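Foro Cimarley – Automatización y talleres – Tema: ¿Alguien más con brazos en la mesa de montaje?

tornillo_flojo
Martes, 30 de marzo de 2021
Buenas a todos, perdonad el rollo que viene. En Hollura llevamos desde agosto con una celda de dos brazos pequeños y todavía estamos aprendiendo a convivir con ella. Antes pasábamos a mano unas 600 piezas por turno y yo acababa con las muñecas fatal. 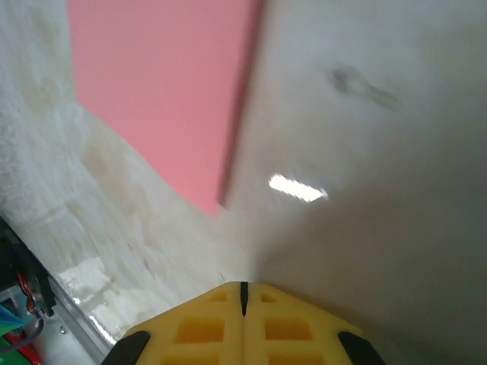
Ahora me toca ajustar posiciones, vigilar agarres y apuntar los fallos. Se me hace raro, la verdad, pero a casa llego mucho mejor.

karam_sur
Me alegro por tus muñecas, compañero, pero cuenta también lo otro. En Karam éramos 3 en la mesa y quedamos 2. A la tercera la pasaron a almacén sin preguntarle.

lamañanera
Pues en Skakia fue distinto. Nos dieron formación pagada y ahora programamos nosotras – con café y mucha paciencia, eso sí.

tornillo_flojo
Karam, tienes razón y no quería pintarlo bonito.

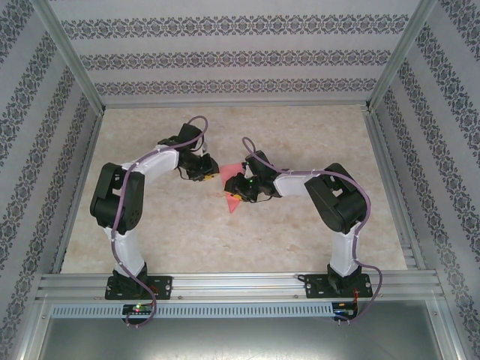 Aquí el acuerdo fue que no se movía a nadie sin hablarlo antes, y de momento se cumple. Lo que más guerra nos da son los traspasos, cuando las dos pinzas se juntan en el centro con una pieza rosada translúcida entre ambas: llena de picos, y a ver por dónde la coges. Para eso la mano de una persona sigue siendo una maravilla.

karam_sur
De momento, tú lo has dicho. Pedidlo por escrito.

lamañanera
En eso estoy con Karam. Nosotras lo firmamos antes de empezar. ¿Y esos cables morados no se os enganchan?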